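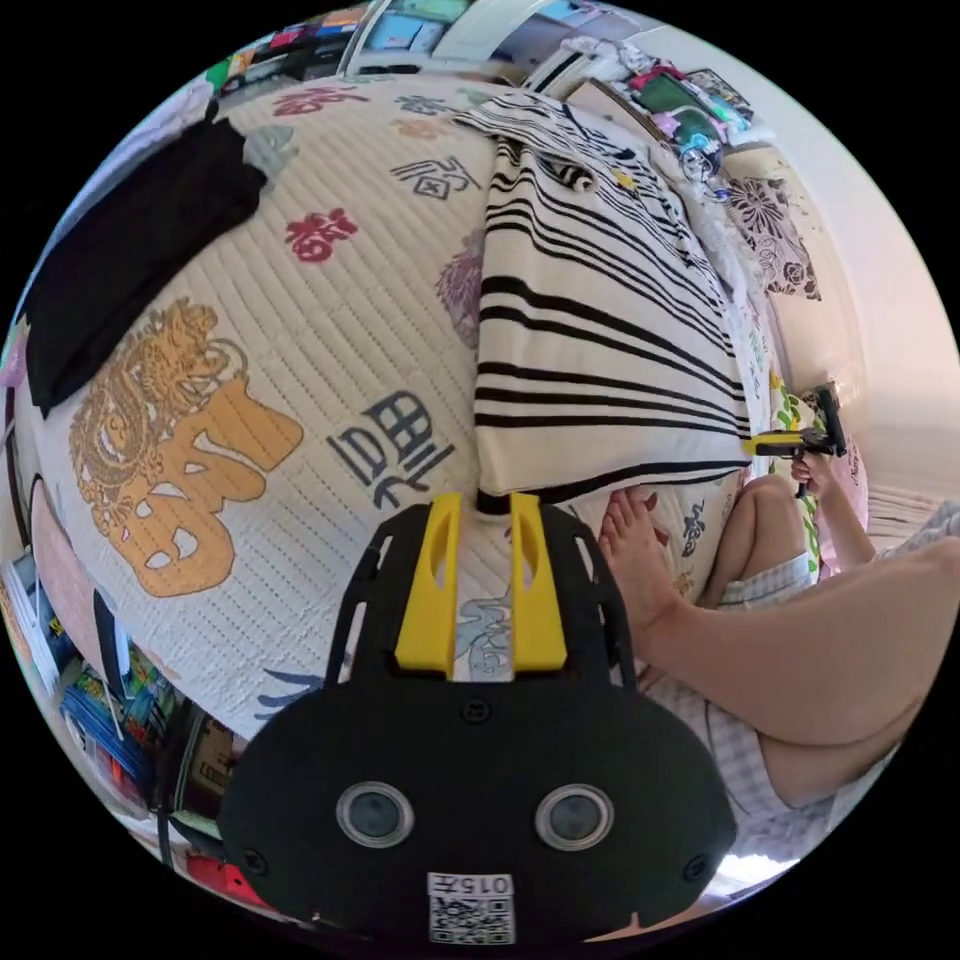
Two grippers and a striped laundry-day job: one pair of yellow fingers waits near the corner, the other tool's yellow tip meets the right corner.

Who Makes the Rules for Robot Hands?

Folding clothes is boring. You know this. Your parents know this too, and they keep asking you to do it anyway. So it makes sense that grown-ups with college degrees are trying to hand the job over to robots.

Before a robot can fold anything, somebody has to show it how. One way is for a person to hold a gripper and do the chore with it, on a regular bed in a regular bedroom. The gripper's camera records what goes on, and the robot learns from the recordings. It's a bit like learning to ride a bike by watching 251 videos of your cousin riding a bike, except that for robots this is considered a good plan.

Work like this comes with rules. Some are about safety, some are about being fair to people, and some are about not having to do the whole thing over on Monday.

Rule: Fingers stay out of the fingers.
A gripper closes when you squeeze it. It doesn't know a sleeve from a thumb. Keep your own hand on the handle, and if cloth gets stuck, open the gripper all the way before you pull it loose. Toes count as fingers for this rule. Bare feet are fine on a bed, but know where yours are.

Rule: Left is left.
Grippers that work in pairs get labels. The tool closest to us has a sticker with a square code on it and the number 015, followed by 左, the Chinese character for "left." If you swap the left one and the right one, the robot may learn to fold like somebody wearing their shoes on the wrong feet.

Rule: Don't cover the sticker.
A code is for scanning. No glitter, no smiley faces, no gum. Joscha Bauerfeind, who checks recordings for the Huliton folding project, has a drawer for stickers people "improved." The drawer is full.

Rule: Real rooms are allowed to look real.
You might think everything should be plain white and perfectly neat. Nope! Your bedroom isn't like that, and a robot that has only seen plain white rooms could get very confused by a dragon on a bedspread. Patterns are welcome. So are piles of stuff, within reason. (Your idea of "within reason" may not match your mother's.)

Rule: Ask first.
A camera in a bedroom sees more than laundry. Everyone who lives there has to say yes before recording starts, and anyone can change their mind. Letters, school papers with names on them and family photos get put away. If your little brother wanders in wearing a towel, you stop recording. He has rights, even in a towel.

Rule: Take breaks.
At Huliton it's 32 folds and then a rest. Tired people get sloppy, and robots copy sloppy very well.

Rule: Keep the bad ones.
If you drop a corner, write down that you dropped it. Don't pretend. Gisela Lenz, who wrote most of the Huliton rules, once got a folder in which every fold was marked "perfect." She watched two of them and sent the folder back.

Try it yourself: get two pairs of kitchen tongs and fold a T-shirt on your bed without touching it with your hands. Ask before you borrow the tongs, and wash them before they go back in the drawer.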